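Wondine handheld gripper project – progress report to the Brenau fund
September 22, 2023

Hi all, another update from the Demelton bench. We've now got 2000 usable demonstrations in the set, up from 175 when I wrote in March, and I'm pretty pleased with that! Most of the new ones are pick-and-place on the pale table, recorded with the handheld tool.
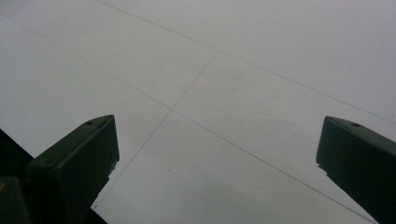

The position tracking has eaten more of my month than I'd like. On a plain surface it has very little to hold on to, and we threw out 145 recordings for drift before I got strict about it. Thin dark lines crossing between the open fingers are the sort of thing it can lock onto (when they're sharp enough), so I now check that a crossing stays in view at the start of every take. I also want a few empty-gripper clips in each session, fingers wide and nothing held, so the model learns what "no object" looks like.

Martens sent the replacement finger pads and we've fitted them. Grip is better on small stuff – pegs, caps, that kind of thing. 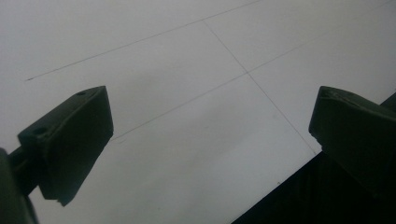
We're still short on two-step tasks, with only 13 of them labeled so far. Labeling is slow and it's mostly me doing it in the evenings, so I'd like to move some of the travel money over to paid labeling hours if you're okay with that. The first training run starts once the drift check has gone through the whole set. I'll send the numbers when I have them, good or bad.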